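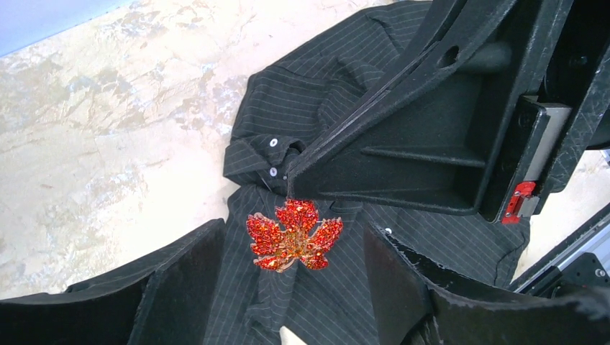 Broche de hoja roja sobre la camisa de raya fina.

Cuaderno de taller, agosto, 16:00

¡Por fin la hoja con la camisa oscura! La tenía apuntada para el paño gris de Nundholm, pero el rojo pide un fondo casi negro y la raya clarita le sienta de maravilla. Me encanta el centro ámbar, con esas venas finas de metal entre las piedras.

Ficha 832, caja 9, lote Leite. En la etiqueta vieja ponía «arce»; yo veo igual de bien una hoja de parra, así que dejo «hoja» a secas hasta mirar el catálogo de Walthorpe.

Pendiente:
- planchar la manga, que tiene arrugas suaves, y decidir si el puño va doblado
- probar el broche más arriba, cerca del hombro (¡ganas tengo!)
- forro de refuerzo por detrás, la tela es fina y el alfiler tira
- repasar con lupa las piedras del borde

Los botones blancos se quedan. Pensaba cambiarlos por negros y ya no quiero.

Entradas recientes
Cierres de alfiler: prueba con muelle
Caja 16: pendientes sueltos
Limpieza de nácar

Taller Cinside | Contacto | Volver arriba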